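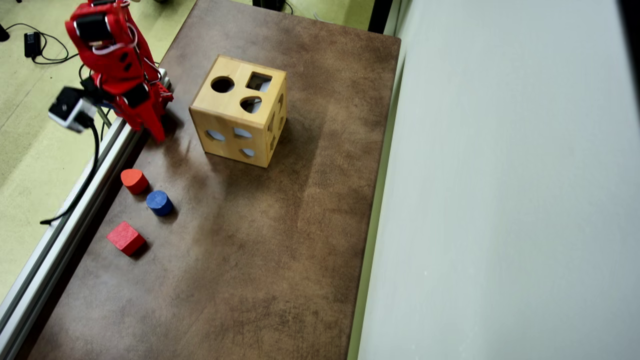 2 min read

5/30/21

Big day on the shape sorter! I moved the whole planning side over to Plirnex this morning and I'm still buzzing, so this will be messy.

The old planner treated every block the same. It went down, closed the fingers, lifted, and hoped for the best over the hole. Fine for the blue cylinder, which doesn't care how you turn it. Hopeless for the cube, which has to arrive square to its opening or it sits on the rim and sulks. So now the grasp and the drop are planned together. Before the arm moves at all, Plirnex looks at the hole it wants, works backwards to the wrist angle it needs there, and throws out any grasp that would put the wrist past its limit on the way. I should have done this in September, when I first wrote the thing, but back then I was pleased if it found the table.

Numbers for the record: 18 tries on the cube, 14 in the hole. Under the old planner it was 11 out of 18 with the same starting spots. Three of the four misses were the same miss, too – the fingers nudged the cube as they closed and the planner never heard about it. That's a perception problem, and a nice one to have, as I can see exactly where it goes. One more look from the wrist camera after the close, before the lift. The fourth miss I can't explain yet. The log shows a clean plan and then a joint error on the elbow that comes and goes inside a second.

Colour is the other headache. The red cube and the orange-red block are so close under this light that the detector swapped their labels twice before lunch. And of course the fingers are red as well, so when they come down low the segmentation happily glues them on to whatever block is nearest. I've started masking out the gripper using the joint angles, which was 357 lines when I first had it going and is a good deal shorter now that I've found the projection code I'd already written for Drikside. Always check your own old folders!

Also lost an hour to the calibration file. Kotgate saves the camera offset in millimetres and Plirnex reads it in metres. The arm politely refused every plan as out of reach and I sat there blaming the solver. Added a units field, plus a loud complaint if it's missing.

Tomorrow: the second look after closing, then the elbow log. If both go well I'll try the half-round hole, where you only get one correct angle and the planner has nowhere to hide. I'd love to have that running before I send the Witkowska build off. Need to label the new wrist shots first, and buy more coffee.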